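The second life of the metal bin

Last updated 3/27/23

Bought mine at the Bamden clearance sale last June, 3 quid each, six of them. Grey, open-topped, heavy as anything. My other half asked what they were for. Blocks, mostly. Also pegs, string, seed packets, the stuff that never has a home.

Plastic tubs are fine untill they crack. Mine always crack. The Feteck ones lasted one winter in the shed, and the Ellara set looked lovely but the lids went missing by the second week. Metal just gets scruffier. Scuffs, smudges, a scrape or two up the side - I like that, it's what a bin should look like.
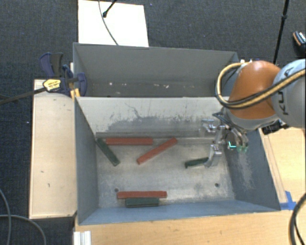 Keep it shallow, is my main tip. One layer if you can bear it. Red blocks and green blocks in together, no sorting, because you can see the lot at a glance and nobody has to tip 40 of them over the rug to find the long one. Children put things back in a bin like that. Mine do anyway, on a good day.

Cleaning. Warm water, bit of washing up liquid, dry it properly or the corners will rust. Don't bother with polish. Carrilho do a felt liner if teh noise gets to you, though I took ours out after a month, too many crumbs.

And leave a spare one empty behind the first. It'll fill up.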